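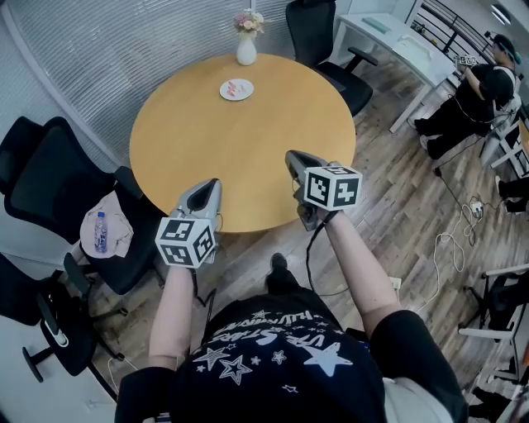 Hand-held grippers with marker cubes, head camera view.

Zilel Table Tasks, data card
Updated 2025-07-01
Contact: Guoqing Liao, Ustodach

The set contains 162 episodes of two-handed table tasks, recorded with hand-held grippers. Gripper pose is computed from the square markers on each device.

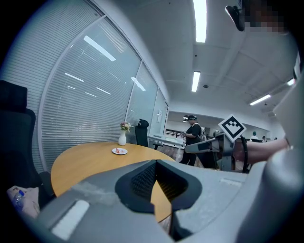
Episodes are stored at 25 frames per second, with faces blurred before release. A policy trained on 100 episodes completed the plate task in 34 of 62 trials. Results for the remaining tasks will be added in August.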